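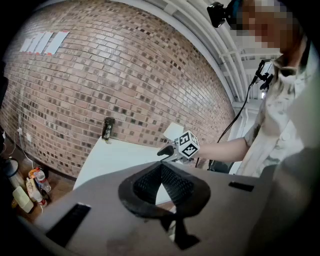 Brick bond

Brick bond — the pattern in which bricks are laid in a wall. Stretcher bond is the commonest in modern work, long faces showing, each course set half a brick along. Older walls in Prorkholm use header bond, short ends out, wich suits tight curves. Mortar joints usually 8 mm.

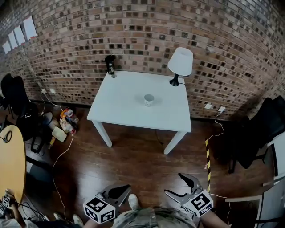

Why are the joints staggered?
So that load spreads sideways and cracks don't run straight up.

Brultberg kiln closed after 132 years. Bricks now come from Nikevley, mostly.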